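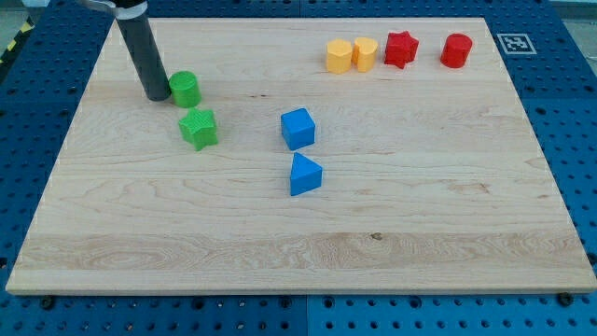
The arm at the Cillcombe works stopped at block 37 and would not let go of the air.

That was how the night operator put it in the log. The arm had closed on nothing, lifted nothing, carried it across and set it down with great care. Then it went back for more. The counter said 49 before she pressed the stop.

She rang Keogh, who had supplied the arm. They asked for the fault code. It was 209, lost grip, and it had been switched off in April to keep the line moving.

"Who switched it off?" they asked.

She looked at the sheet. The initials were hers.

She turned the code back on and ran the arm at half speed, standing behind the tape with her thumb on the button. It reached, missed and stopped at once. The light went red.

She wrote that down too — the time, the code, her own name — and went to put the kettle on before Famumura's day shift came in.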